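Gloves or handheld gripper for recording cloth folding? (Sirketeck kit)

posted by lintfilter, 10 Sep 2020

Hi all, hoping somebody here has used the Sirketeck hand capture kit for real work and not just the demo. We want to record people handling towels, laundry bags and so on, to train a two-arm folding setup. Sirketeck sells the tracked gloves and the handheld gripper separately or as a bundle, and the bundle is 700 more than the gloves alone. My budget covers it, barely, but I'd have to give up a second set of gloves. Is the gripper worth it if all I care about is fabric? Also, are the glove cables as annoying as they look on the product page? Thanks!!

posted by corduroy_ok

I've had the bundle since April, so I can help a bit. Short version: get the bundle if your robot has a two-jaw gripper, get just the gloves if it has fingers.

The gloves are easy to like. You put them on, do the calibration pose, and fold the towel pretty much the way you'd fold it at home. The backs are compact and your fingertips can still get a pinch on an edge, and pinching is most of what folding is. I was quick with them after one afternoon.
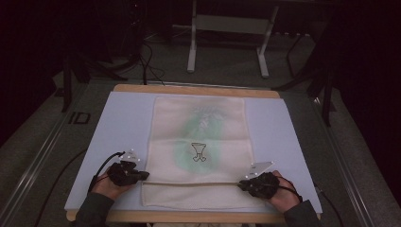 Gloves on, both hands at the near edge of the towel.

The cables, yeah, they're a little annoying. My advice is to leave a loop of slack at each wrist before you start, and wear long snug sleeves. Mind the marker plates too. They stick up off the back of the hand, and if you cross one hand over the other they bump. I've changed how I do my second fold on account of that. The towel doesn't care but my wrists did for the first week.

Now the gripper. It's slower, no way around that. A towel that takes me 9 seconds with the gloves is a good bit longer with a gripper, and thin stuff slides off until you learn to come in low and scoop an edge. Mesh laundry bags are my least favorite (the zipper side is stiff and the rest just flops wherever it wants).
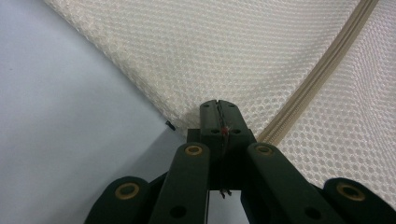 What you get in return is that the motion is already gripper motion. With glove recordings I spent days working out which finger pinch should count as "jaws closed," and I still throw plenty of takes away. Clean the thing often, by the way. Fibers get in the seam of the fingertip and threads collect under the housing. I keep tweezers and an old toothbrush in the case and go over it every 10 takes or so. The manual says nothing about this and it should!

One gripe: the fingertip screws. Check yours when it arrives. I had to snug mine up on day one.

posted by Tumbledry7

gloves. returned my gripper, hand got tired

posted by half_hitch

I'd look at Saka before you spend the extra. Their handheld is cheaper and the software is fine, though I only had a loaner for 7 days so take that for what it's worth. I never tried it on anything but dish towels. Bednárik does a nice one too but they quoted me a long wait.

If you do go with Sirketeck, ask if they'll let you add the gripper later at the bundle price. They did it for me, I just had to write to support twice. Start with the gloves, see what your data looks like, and then decide.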